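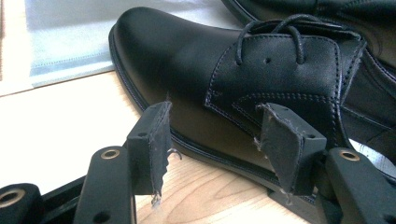
Lundgren Cream Polish, Black, 76 ml jar

In stock, ships from our Unness shop

I've been selling this stuff for years and I still get a little too excited when a new case comes in. It's a soft cream polish with a good amount of wax in it, so you get color and shine out of one jar and you don't need a whole shelf of tins (though I have a whole shelf of tins, so who am I to talk). It goes on thin, it smells faintly of turpentine and oranges, and it buffs up fast.

Black is our best seller by a mile. We also carry dark brown, oxblood and neutral, see the links at the bottom.

What I use it for: smooth leather dress shoes, belts, the handles on my old work bag. Please don't put it on suede or nubuck! I get an email about that every October when people dig their boots out, and there's not much I can do for you at that point.

How I do it

Pull the laces out first. Brush off the dust, wipe the shoe with a barely damp cloth and let it dry. Then take a dab the size of a pea on a cotton rag and work it in with small circles, starting at the heel. Go easy around the stitching, it likes to collect there and turn chalky, and an old toothbrush gets it back out. Wait ten minutes, have a coffee, then brush hard with horsehair. For a brighter toe I go over it again with a bit of Lesesik hard wax and a drop of water, but that's a Sunday-best kind of thing and most shoes don't need it.

One jar lasts me most of a year with four pairs in rotation.

Details
Item number: 887
Size: 76 ml, glass jar, metal screw lid
Finish: medium shine
Also sold as: 200 ml shop jar (item 600)

The lid can stick if you get polish in the threads. Run it under warm water and it'll come loose.

Goes well with
Grader horsehair brush, large
Lesesik hard wax, black
Cotton polishing rags, pack of five

Returns: unopened jars only, please. If yours shows up cracked, send me a picture and I'll put another one in the mail.

Other colors: Dark Brown | Oxblood | Neutral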